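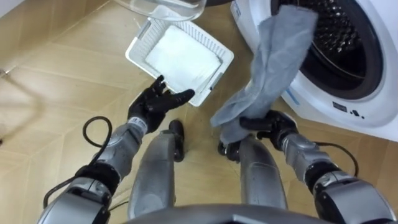
Proceedings > Service Robotics > Costix Open Day Study

4.2 Demonstration to visitors

The laundry task was shown at the Costix open day in Ronurberg in June. Some 147 visitors attended, in groups of up to 28. Each group was told the aim of the task before the robot started.

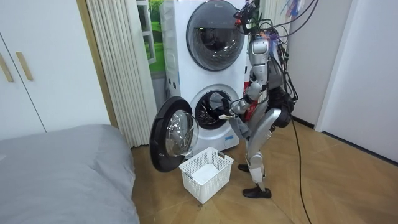 Unloading was treated as a separate task from sorting, and the two were scored apart. The Akeo controller ran with the same settings for all groups.
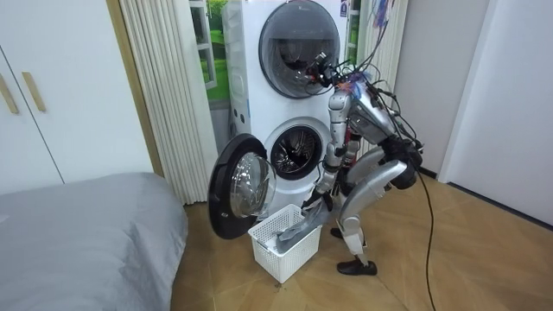 Figure 6. Grey cloth held above the basket, with the lower door open.

Small items were scored one at a time, following Delić.

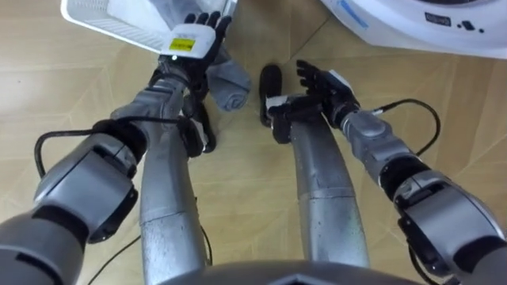 A drop outside the basket counted as a failed transfer, even where the item was later picked up.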